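About Zosau

Zosau records people doing housework by hand so that a learning system has something to copy. That is the whole business. If you came here for a promise that a machine will make your bed by next winter, try one of our competitors. They have nicer videos.

Who we are

Karine Lachance started the company after years of buying training data that didn't hold up. Folders labeled "folding" turned out to contain the same shirt, on the same table, over and over. She still reads every new batch before it ships, and she still sends plenty of it back.

What we collect

Our library holds 3,663 accepted examples across 166 household tasks. We don't publish the number we threw out, but it is larger. Every example is done by a person wearing a head camera and working with a pair of hand-held grippers. Two people review it separately, and if they disagree on whether the task was finished, it's out.

We are often asked whether more examples make a better robot. Sometimes. We have watched a model get worse after a big delivery, and we would like to see more firms in this field admit the same.

Where we work

Most recording happens in furnished rooms at our Sutherland site. Bedrooms are the slowest. Cloth never lies the same way, and a method that works on a flat sheet tells you little about a crumpled one.

Grippers over the bed, with a blue cloth near the left one:

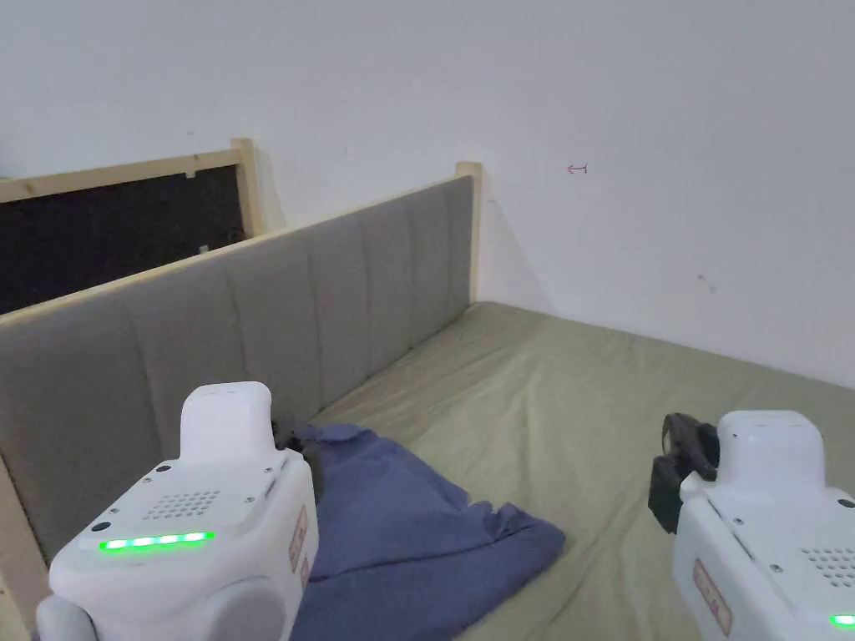

What we won't claim

We don't say our data is "human-level," since we've never heard a definition we could test. Clients get the failure notes along with the recordings. Ask for a sample batch of 5 tasks and check it yourself before you sign anything.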